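Research > Working papers > Materials handling > Section 3

3. Container wear and stock handling

Bar stock at the Coltenero site is moved between the saw and the store in open metal bins. Earlier work treated the bin as a fixed cost and gave it no service life. Our records do not support this. Of the bins bought in November, 14 were withdrawn before the end of the study period, mostly for bent rims and split corner welds.

Wear was scored on a scale of 0 to 3 at each return to the store. The score depends more on how the bars are laid than on total load. Bars placed flat and parallel spread their weight over the floor of the bin, while bars dropped at an angle bear on one wall and mark it near the top.
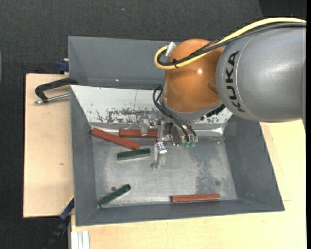

Figure 2. Gray metal bin with five rectangular bars.

Vandenberghe bins were inspected every 50 trips and Condilis bins at the same interval. The two makes differ in wall height but not in floor area, so scores for the floor can be compared directly. Wall scores cannot, and are reported separately in Section 4.

Replacement cost was spread over 2000 trips for both makes. This figure comes from the Zoltosum cost model and was kept unchanged - a shorter life would raise the cost per trip but would leave the order of the results as it stands.

Last updated: Saturday, July 23, 2022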